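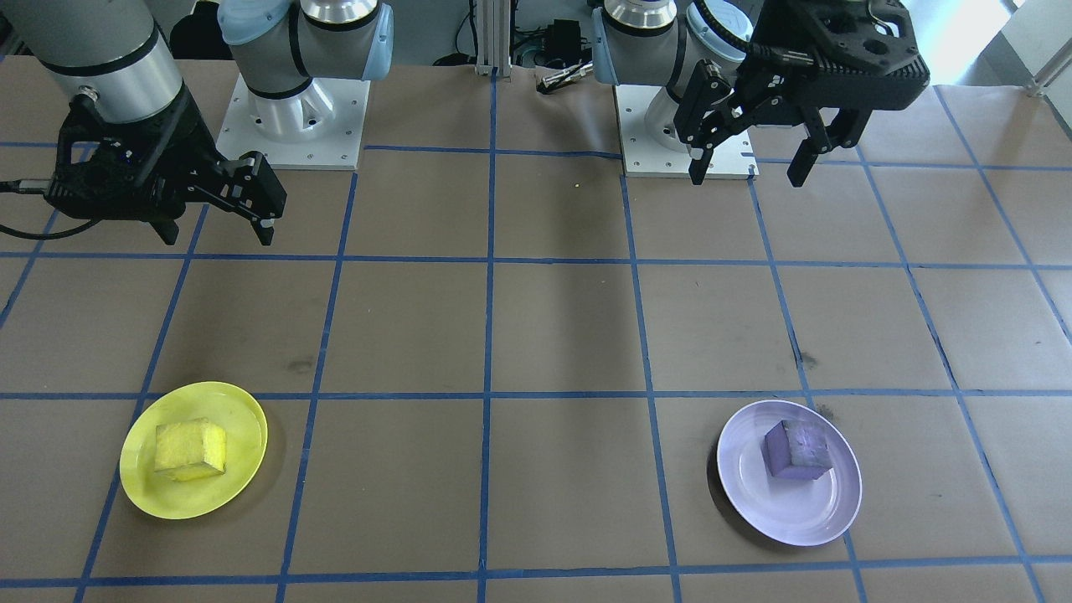 Plates and blocks on the papered table, Nallura workshop.

The big table at Nallura has a fresh covering of brown paper for May, with blue tape laid over it in squares. Please lift plates when moving them, as dragging pulls up the tape. Spare paper is on the 30-inch roll under the stairs.

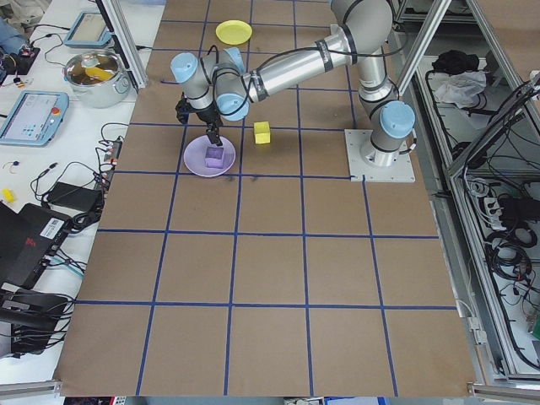
WORKSHOP NOTES

The color sets are back in use. Each small block goes with the plate of its own color, purple on lavender and yellow on yellow. Blocks left out on the paper should go back on their plates before lunch. Trummer has sent 300 replacement blocks, now in the storeroom.
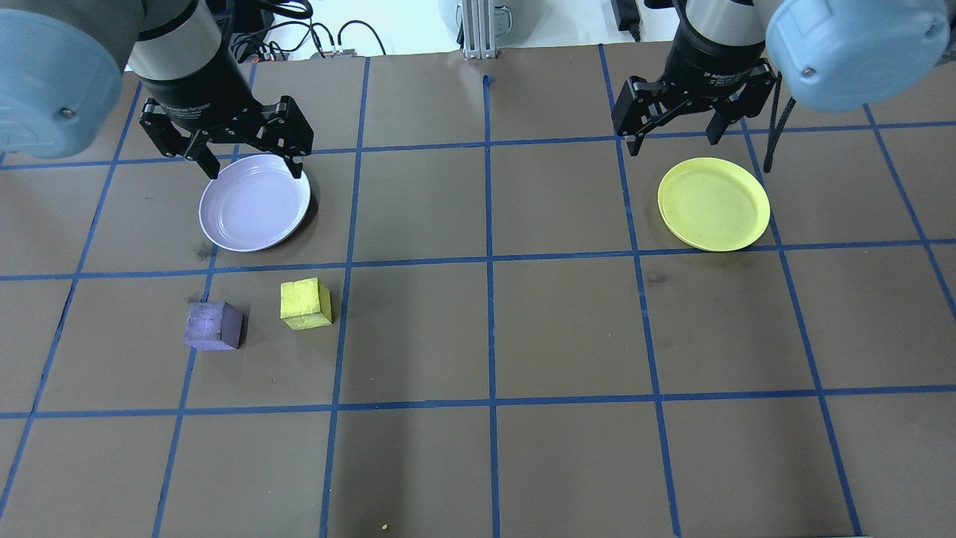 The round plates stay in the room and are not to be used for food. Wipe them with a dry cloth only. Orders for more tape go through the Plulham office.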